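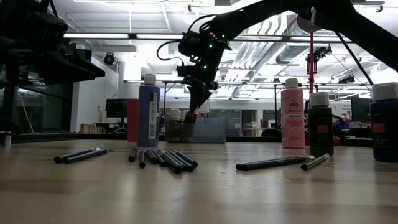 Paints and markers on the table, with a clear bin behind.

Catríona Mac Carthaigh has run the art room at Taswood for nine years, and she still tidies it herself at the end of every day. The room is used by two after-school clubs, an adult class on Thursdays and anyone who books the big table at weekends. We talked while she sorted a shelf.

"People think the paint is the hard part," she said. "Paint is easy. It stands up, it has a lid, you can see what colour it is. Pens are what cause the trouble."

By pens she means the dark grey markers, which end up all over the tables by the end of a session. She used to keep them in jars. They were stored tip up, and the ink drained away from the tip, so half of them seemed dead when they were fine. She threw out a whole jar before a parent told her to lay them flat overnight and try again.

"I was annoyed about that. Those were good markers. Now they go flat in a tray, and at the end we tip them out on the table and check the caps. If the cap doesn't click, it goes in a separate pile and I deal with it."

The checking is done by the children in the younger club. They try each marker on the back of an old envelope. A faint line means it goes to the scrap box, where it can still be used for shading. No line at all and it goes in the bin.

Paint is kept by colour and never by size. Mac Carthaigh tried putting the tall bottles at the back and the short ones in front, and found that people took whatever was nearest. They ended up with a lot of green pictures that term. Blues now go together, then greens, then pinks and reds.

"The children call the pale one purple and the adults call it blue," she said of the periwinkle. "It lives with the blues. I had to decide one way or the other."

White caps are a nuisance, in her view, as they show every fingerprint and tell you nothing about what is underneath. She puts a dab of the paint on top of a cap when a bottle is going to be kept in a drawer. On the open shelf she doesn't bother.

She buys paint twice a year. The last order came to 49 bottles, and she expects it to last until spring if the adult class doesn't take up murals again. The budget for the year is 3000 euro, and that has to cover paper, clay and brushes as well. Paper costs the most.

I asked about the clear plastic bins. She said she changed over from cardboard boxes two summers ago, after a leak from the sink soaked the bottom shelf.

"You can see in without taking the lid off. That saves me ten questions a day. The boxes had labels, but the labels were wrong inside a week."

There are rules for the table, though she doesn't like calling them that. Bottles stay upright with the lid on unless someone is pouring. Paint is poured into a dish and the bottle is put back. Small bits and pieces go in a bin before the paper comes out. Bags go on the hooks by the door.

Wood was the wrong choice for the tabletops, she admits, but she likes it. A damp cloth gets most paint off if it is done the same day. Marker takes longer, and she has stopped minding the odd line near the edges.

"It's a table for making things on. I'd sooner they used it."

The room reopens for the autumn clubs once the floor has been done. Places for the younger group are full and there is a short waiting list for the Thursday class.

Recent items
Calado: a small pottery opens its doors
What to do with dried-out glue sticks
Grutine and the return of the sewing evening
Shelving a narrow cupboard
Jemo market stalls: who is back this August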